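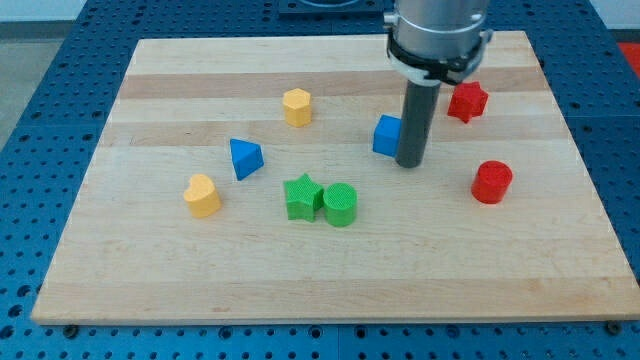
Filed under: Shop Floor > Automation > People and Jobs

Arm on the sorting bench, three months in. What changed for your crew?

purlow_second_shift
We make wooden and plastic learning toys at the Purlow plant, mostly shape sets and counting sets. Since spring we have had a robot arm on the kitting line. It pushes pieces into position with a rod and a person bags them. Before the arm there were four of us at the bench sorting by shape and color, all by hand. Now there are two at the bench, one minding the arm, and one moved to packing.

Nobody was let go. I want to say that up front since it's the first thing people ask. But the job is different and I'm not sure I like it better. I'd like to hear from other people who work next to one of these, not from the folks who sell them.

dkrebs
What did they do about pay grade? We got one on our line at Stamton and the person minding it stayed on the assembler rate for 3 months until somebody complained. Minding an arm is not the same job. You clear faults, you restart, you log every stop.

purlow_second_shift
Same rate as before for now. They said it would be looked at in July. I have the stop log too. It takes up more of my day than I expected.

Raed Atallah
I'm the process tech on a similar setup, so I'm closer to the other side of this, but I came up from the bench.

Pushing is a decent choice for small pieces on a flat surface. You don't need a grip for each shape. The downside is that a pushed piece can turn on you. A cylinder will roll off line if the contact is a little to one side, and a star catches on a point and swings. A cube is easy if you hit the middle of the face. Most of our tuning time went into where the rod comes down next to each shape.

Ask for a day with the tech when they do that tuning. Our operators sat in and they picked up more from that than from the training slides.

mapleandglue
Disagree with the original post a little. I sorted shape sets by hand for six years and my wrists are shot. If the arm had come in year two I would have been happy to fill out a stop log all day.

purlow_second_shift
Fair. My wrists are better than they were at Christmas, I'll give it that. What I miss is the pace. With four of us at the bench we set our own speed, and if someone was having a bad morning the rest took up the slack. Now the speed is whatever the arm is set to, and when it stops everybody turns and looks at me.

toolcrib_jen
That last part is real. We had the same thing and it got better when the lead moved the stop count off the big board. It was up there with the operator's name next to it. Half the stops were bad parts coming in from molding and had nothing to do with the operator.

dkrebs
They put names on it? At Stamton that would have been a grievance before lunch.

toolcrib_jen
It was, pretty much. The names came down and the count stayed. Later the count moved to the maintenance screen where it should have been in the first place.

h_olsen44
I'm going to be the unpopular one. Four people sorting blocks by hand was never going to last. The way I see it you got a good outcome. Four people before and four people after. At my last place it went from eleven to five and the five got a pizza.

mapleandglue
Four people after, for now. Ask again when somebody retires and see if they fill the spot.

h_olsen44
Sure, but that happens with or without an arm. Our shipping office lost two jobs to a spreadsheet.

purlow_second_shift
We do have one retirement coming up in packing. I asked my supervisor straight out whether they'd hire for it and he said he didn't know. I believe him, but it's not much of an answer.

Raed Atallah
Get that question into the meeting notes if you have a meeting. It's harder to let it slide when it's written down with a date.

On the stops, how many are you getting? If you log them by cause you can show which ones are yours. We had 1141 stops in our first quarter. When we sorted them by cause the biggest group was pieces touching each other at the start of a cycle. The rod would go for one and move both. We changed how the tray gets loaded and that group mostly went away. The operators found that, by the way. I had been looking at the arm settings.

purlow_second_shift
I haven't broken it down by cause. The form only has time and a check box for restarted. I can add a column. Touching pieces sounds right, we get that with the cylinders.

dkrebs
Add the column even if they don't ask for it. That's the evidence for your grade review.

nakitz_line3
Reading along from Nakitz, we're supposed to get ours this fall. Did any of you get a say in who minds the arm? They want to give it to the newest hire on the idea that younger people will pick it up faster. Aoun on our line has been sorting longer than anyone and she knows every bad part by feel. I think she should get first pick.

toolcrib_jen
Post it and let people bid. That's what we ended up doing after a bad start. The two who bid were both long-timers and they're still on it.

mapleandglue
Agree with posting it. And rotate. One person on the arm all shift gets stiff in a different way, standing there watching.

purlow_second_shift
We don't rotate. I was told I'd be the one and that was it. I'll bring up rotating along with the grade. Two of the others have asked me to show them how to clear a fault anyway, so they could start next week if the lead signs off.

h_olsen44
Just be careful who is allowed to reach in. Get the lockout steps in writing before you train anybody.

purlow_second_shift
They're posted at the station. I'll go over them with both of them first.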